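Flour notebook, Prisenham bench
20/09/2024

Right, where was I. The last entry stopped halfway through the water tests and I've lost the biro that went with it, so this one's in green. Sorry to anybody trying to photocopy it.

Main news is that the new sack from Mendes arrived and it is not the same flour. The label is the same, the grade is the same, even the little string tie is the same, but put your hand in and it squeaks! The old one was soft as talc and clumped when you squeezed it. This one falls apart. I mixed a test ball at the usual water (53 parts to 100 of flour) and it came out tight and a bit sulky, with dry freckles on the outside that wouldn't work in however long I leaned on it. Left it under a bowl while I rang Mendes. They say the wheat is from the new harvest and they've had no other complaints, which I believe, but then most of their customers are making flatbreads and wouldn't care.

Came back to the ball and it had relaxed a good deal. The freckles had gone and it was nearly smooth. So some of this is just the flour being slow to drink. Made a second ball, same amounts, stirred it only until there was no loose flour, covered it, went and had my tea, and then kneaded it. Miles better! Silky, no tearing when I folded it under. I'd like that to be the new routine for this sack whatever else we change.

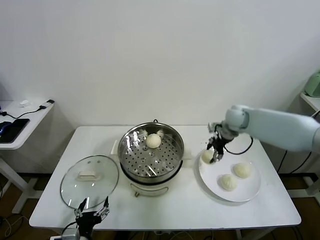 Manikandan Subramaniam thinks I should stop fiddling with the rest and look at the water, and he has a point. We've been filling the jug straight from the tap, and the tap at this end of the building runs warm for ages if the boiler's been on. I've been writing "tap water" in this book for months as though it meant something. From now on the temperature gets written down next to the weight. The thermometer lives in the blue mug. Please put it back in the blue mug.

Yeast next. The tub is the one opened in January and I don't trust it any more. I did the sugar water thing: a pinch of sugar, warm water, a spoon of yeast, wait. The old tub gave me a thin scummy froth round the edge of the glass and a smell like damp cardboard. The fresh sachet had a proper thick head on it while I was still washing up the spoon. So every slow batch this summer that I blamed on the weather or the flour may well have been the yeast, and I now can't tell which. Annoying. I've put a line down the margin of those pages with a question mark at the top. The old tub is in the bin, and if you find it back on the shelf then one of us has been thrifty and should stop.

A note on the Plotberg, as people keep asking. It's fine for the first mix and I'm happy to leave it to get on with things on its slowest setting, but above that it walks. I've stood and watched it creep towards the sink. The mat helps a bit. The real trouble is that it warms the dough: the batch I mixed in it today was noticeably warmer than the hand-kneaded one when I pushed the probe in, and it was puffing up before I'd even got the bench wiped. For a loaf I wouldn't mind. For anything small and white that you want smooth on top, it means you're shaping dough that is already full of gas, and then you're chasing bubbles with a rolling pin and swearing. Cold water in the Plotberg, then. Fridge cold. Try it and write down what happens.

Shaping. I am still not good at pleats and I've decided to be at peace with that. Mine go on like the top of a drawstring bag that's been in a fight. What did help was rolling the edge of the disc thin and leaving the middle alone, so there's a sort of tummy in the centre, and then the pleats have something to be made out of and don't end up as one thick knob of dough that never cooks properly. The other thing is flour on the bench: less! I'd been dusting every time out of habit and the pleats wouldn't stick to each other. With a nearly bare bench they grab straight away. If it sticks to the bench, the dough's too wet and dusting only hides it.
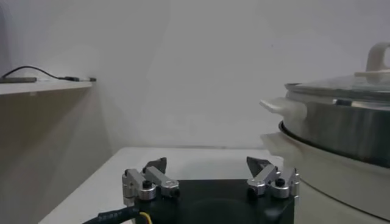
Anyway, proving. I used the Zidard cabinet for half the batch and the top of the fridge for the other half, under a tea towel. I expected the cabinet to win easily. It didn't, quite. The cabinet ones came up faster and more evenly but the skins were tacky, and when I picked them up my fingertips left dents that never filled back in. The fridge-top ones took their time and one side was always a bit ahead of the other (the side by the wall, where the warm air comes up), but the skins were dry and they handled like little cushions. I think the cabinet is too humid as set. There's a dial at the back, marked from one to 8 with no units, and we've had it on 8 since it was delivered on the grounds that it was on 8 when we took it out of the box. I've put it down to the middle. Please don't put it back up without a note in here.

How I'm judging it, so that we're all judging it the same way: pick one up. It should feel lighter than it looks. Press the side with a knuckle, gently, and it should come back slowly and leave the faintest dimple. If it springs straight back it wants longer. If it sighs and stays down, you've gone past it, and you might as well cook it and learn something. I overshot one tray like that a while back and they came out of the steam looking lovely and then wrinkled up like an old balloon while I was reaching for the tongs. Heartbreaking, though they tasted fine with jam.

About that wrinkling, I've been reading up, and everyone has a different culprit. Too much heat, too long a prove, opening the lid too quickly, water dripping off the lid, baking powder, no baking powder, kneading too much, kneading too little. You can find a confident person for every one of those. My own money is on the prove first and the lid second. The plan is to change one thing at a time and keep at it even when it gets boring, which is where I usually fall down, as anyone who has read the vinegar pages will know. Lid first as it's easiest: off the heat, lid tipped open a crack with a chopstick, count slowly, then off.
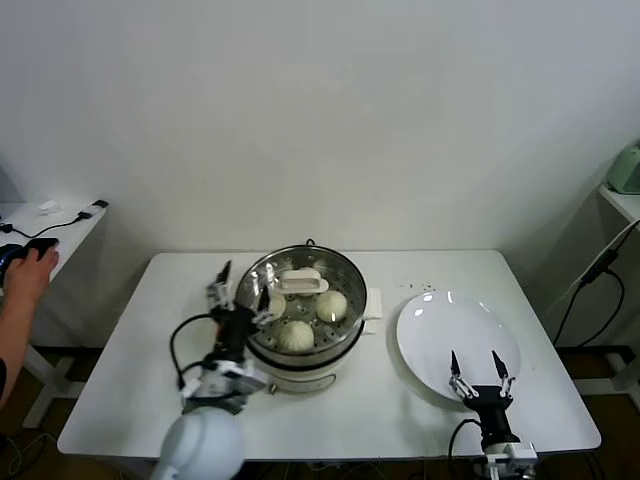
Buns in the steamer basket.

Colour is the other thing that's been bugging me. This flour goes creamier than the last one, and I quite like it, but Manikandan wants them as white as they'll go for the tasting and says a cream bun looks like yesterday's bun to his aunties. He suggested cutting in a bit of the low-protein cake flour. I did a small batch with 17 parts of the hundred swapped out and the crumb was softer, really tender, and a shade paler when torn open. The downside is it's weaker, so the pleats opened a bit at the top, and I'd want to bring the water down to suit. I haven't worked out by how much. Somebody better at sums than me is welcome to have a go, the scrap of paper is tucked in the back cover.

Salt: I forgot it in one batch. I won't say which. You can tell anyway, it was the one that rose like mad and tasted of nothing.

Other bits before I forget them. The big scales are drifting again; they read differently if the bowl sits towards the front, so put it dead centre and tare it twice. The small scales are fine and I'd use those for yeast and salt always. The scraper with the chipped corner has gone to live with the decorating things, please don't use it on dough, it leaves a groove in the worktop. We're nearly out of parchment. I've been cutting squares and they're fiddly, so if anyone sees the ready-cut rounds going cheap, get them and leave the receipt in the tin.

Still to do: fridge-cold water in the Plotberg, same flour, same everything else. A tray from the Zidard at the new setting against a tray from the fridge top. Ask Mendes whether they've any of the old harvest left, even a part sack, so I can do the two flours side by side with good yeast and settle it. Buy a biro.

I've left a ball of the plain dough in the fridge overnight in the tub with the green lid. Leave it alone please, I want to see what it smells like in the morning.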